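The Second Arm Is the Cheap Part

What a small shop should put in the budget before it orders a two-arm bench 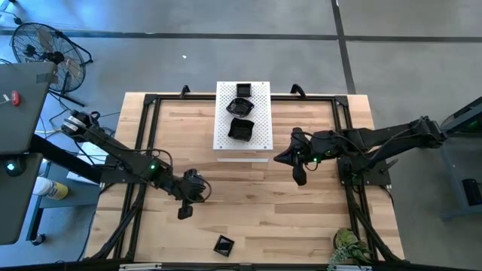 A two-arm bench set up for dish handling, with a white perforated platform and black cups and bowls as the workpieces.

Chelsea Greenwood had a figure of $3,168 in her planning sheet for everything that was not a robot. It covered the table, the rails, the cables, the mounting plates and a set of dishes to practice on. She runs equipment planning at Unmont, a tableware packer that wants to move part of its sorting work to a pair of arms, and she expected the arms themselves to be the hard conversation.

They were settled in one meeting. The rest took most of January.

"People send you a quote for the arm and you think you have a number," she says. "You have one line of a number."

The first quote came from Duteo and listed two arms and two grippers. It left out the frame. A second, from Rudine, included a frame but no table to put it on. Greenwood put the two side by side and made a list of what was missing from both. She now gives that list to any supplier before asking for a price.

Start with the table. A wooden top is easy to drill and easy to replace, and butcher block is heavy enough to stay where it is put. Extruded aluminum rails bolted around the work area give both arms a fixed reference, and a bracket can be added later without making new holes in the wood. Unmont set aside $1,904 for the top, the rails and the hardware. Buy more fasteners than the drawing calls for. They cost little, and waiting on a bag of them can hold up a whole install.

Cables are the line most often left at zero. Each arm needs enough slack to reach across the table, and the loops have to stay clear of the grippers. Price spare cables with the first order, and ask how long a replacement takes to ship.

Floor space belongs in the plan too. The arms may fit over one table, but the workstation, the carts and whatever cooling the room needs all have to stand somewhere. Greenwood taped the outline on the concrete before signing anything and moved it twice.

Then there are the fingers. A gripper that handles a square bowl well may do badly with a shallow dish, and finger sets are sold separately by nearly everyone. Kokkonen, the integrator Unmont chose, priced three sets and advised buying two. Greenwood bought all three and kept one in its box.

Her last line is for time. She allowed around 30 working days between delivery and the first useful shift, with a technician's hours charged to the project for all of them. She also holds $3,000 back until the bench has handled every item on the packing list, including small cups that arrive tipped at an angle.

Service contracts can wait until the warranty terms are in hand. Read what they say about grippers, which some suppliers treat as wear parts and leave out. Unmont's contract covers the arms and the controllers. Fingers and cables come out of the maintenance budget, under their own code.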